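Jobs > Flowers & Gifts > Cudthorpe

Floral Assistant, Pinora Flowers

We're growing, and we'd love your help! You'll condition stems, wrap bouquets and (on busy mornings) answer the phone. No experience needed, just a fondness for flowers and early starts. Two positions open, 23 hours a week.
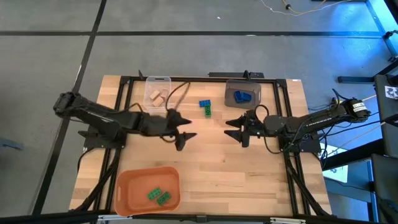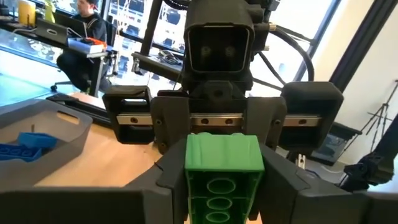

How to apply

Write to Aurora Correia at our Serrano Street shop by 25 August 2018.

3 shares | 2 comments

Jo: Is parking free?

Pinora: Yes, behind the shop!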